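The Planner Is Only as Honest as Its Log

By Athina Antoniadis

Every bin picking team I have visited in the past few years has a success number, and every one of them says it out loud within minutes of my sitting down. What I rarely hear is what the software wrote down when it failed. I have come to think the second thing matters more, and that we are spending our money in the wrong place.

Take Florketti, a grasp planner that a fair number of labs now use. It scores grasp candidates, picks the best one, hands it to the motion side and reports a confidence value. At Plosten, Demetrius Doucet let me read the log from one morning of trials. It had 137 attempts in it. Of the failures, 40 carried the same message: "grasp not achieved." Did the fingers slip? Did the arm stop short of the bin wall? Was the object two inches from where the camera thought it was? The log had no opinion. 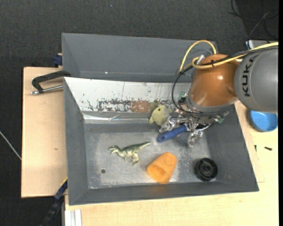 Vol. 2, No. 2

A bin like that one asks a planner several different questions at once. A plush toy gives when you squeeze it, and its edges in a depth image are a matter of taste. A tool handle is stiff and wants to be held along its length. Scuffed gray metal and wrinkled silver are the kind of background that gives a depth sensor trouble, and a finger reaching toward the floor of a bin has very little room for a bad estimate. Roll all of that into one score and you have a number that can be plotted and can't be used.

Chun-hung Su, who maintains a rival package called Kiss, told me I was being unfair. Learned planners improve with data, he said, and nobody needs to read each failure if the curve keeps going up. Maybe. I have seen a lot of curves go up on the objects they were tuned on. I would like to see one person explain a flat stretch using only the log.

My request is dull. Record which stage gave up: perception, planning, control or the hand itself. Save the candidate that came second. Write down the finger positions at closing. Doucet says this would slow his trials a little. I'd accept that trade, and until a vendor does too, I'll keep ignoring the confidence value.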